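Keresham Shared Workshop
Robot build group – minutes of the meeting held on 29/10/2022

Present: 16 members, plus 2 visitors who came to look round and stayed for the whole thing. Very good to see the benches full.

Apologies were received from two members of the electronics bench.

1. Minutes of the last meeting

Agreed as a true record, with one correction. Item 4 should have read "left wrist", as the right wrist has never given us any trouble (long may that continue).

2. Matters arising

The July order of bearings has been made good by the supplier, who sent the missing bag without any argument. They are in the blue drawer under the lathe. Please sign them out on the sheet.

The squeak in the shoulder turned out to be a washer fitted the wrong way round. It has been turned over and the shoulder is lovely and quiet now.

The label printer is still missing.

3. Progress on the build

The build is still called Davitz. A proposal to change the name was put forward again and lost again.

Both forearms are closed up and the cable runs inside them are finished. The wiring group was thanked warmly for this, as it meant redoing the lot after the first try pinched at the elbow. All the fingers on both hands now answer to the control desk, and the thumbs have had their new tendons. The thumbs were the part we were most worried about in the summer, so this is a big step for us!

The torso frame is waiting on two brackets. The welding bench expects to cut them before the next meeting. Until then the arms stay on the temporary stand, and members are asked not to lean on it or hang coats on it.

The head was not discussed. It has its own evening.

4. Simulation work

The software bench gave a report and put their latest work up on the big screen. Everyone enjoyed this very much and it ran well over its ten minutes.

The model of the arms and hands, which the bench calls Imero, now has working contact between the fingers and whatever they touch. In the old version the fingers sank straight into things like spoons into custard. The bench has spent most of its evenings on this and it shows. The task they have been using is picking fruit and vegetables off a patterned plate, with the right hand doing the work and the left hand kept open out of the way.

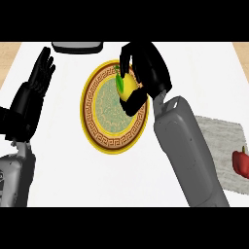
Imero: right hand closed on the lemon, thumb underneath. Left hand open.

There was a long and cheerful discussion. Points raised:

The thumb. Several members liked how low it comes in under the fruit. The hand bench asked whether the real thumb can get that low with the plate in the way, as the rim of a real plate stands up more than people think. The software bench would like this measured. Action: hand bench to measure the thumb clearance on the right hand and pass the figures over.

The leaf. One of the visitors asked if it could be knocked off. It can't, it is part of the lemon model. The bench was asked to leave it on because we all like it.

The pepper. It was felt that a glossy, lumpy shape would be a much harder test than a lemon and ought to be tried next. The bench agreed, and warned that the first few goes may be ugly. Action: software bench to set up the pepper task.

The cloth. A question was asked about whether the hand could pick up the cloth. The answer was "not this year". Soft things are slow to work out and the workshop computer already sounds like a hairdryer. It was agreed to leave it lying flat on the table for now.

Speed. A run currently takes long enough to make tea. The bench thinks a simpler shape for the fingertips would help a good deal and will try it on a copy, so that the good version is kept safe.

It was agreed that no grasp will be tried on the real hand until it has been run in Imero first. We lost a fingertip by being hasty in the spring and would rather keep the ones we have. Carried, all in favour.

5. Real table tests

Following on from item 4, the group talked about setting up a table in the workshop to match the one in the model. This was a popular idea. A white top can be made from the offcut behind the bandsaw, if it is given a coat of paint. A member offered a plate with a pattern on it from home. It was pointed out that we will drop things on it, and the offer was made again anyway, with thanks.

Lemons to be bought on the day and shared out afterwards.

Action: wood bench to cut and paint the top. Edges to be rounded over, please, as the cables will drag across them.

6. Money

The build fund stands at £328. The brackets and the tendon line for the spare fingers will come out of this. A request for a second camera was held over until we know what the brackets cost.

The raffle was a great success and the hamper went to a very pleased neighbour.

7. Link with the Colombo group

We have had a kind message from the builders' group in Colombo who are working on a hand of much the same size. They have offered to swap fingertip moulds with us. Everybody was keen. Theirs are softer than ours and may well be just what we need for smooth skins like the pepper's. Action: hand bench to write back and find out what the postage would be.

8. Open day

Agreed that we should have a table. The screen showing Imero will go at the front, with the real arms behind the rope, powered down unless a member of the hand bench is at the desk with the stop button within reach. Signs are needed. See the label printer, item 2.

9. Any other business

The heater by the door is not to be used until it has been looked at.

Could whoever borrowed the small torque driver please bring it back, with its bits.

Both visitors asked to join and were given forms. Welcome!

Next meeting to be fixed once the brackets are cut. The date will go on the board by the kettle.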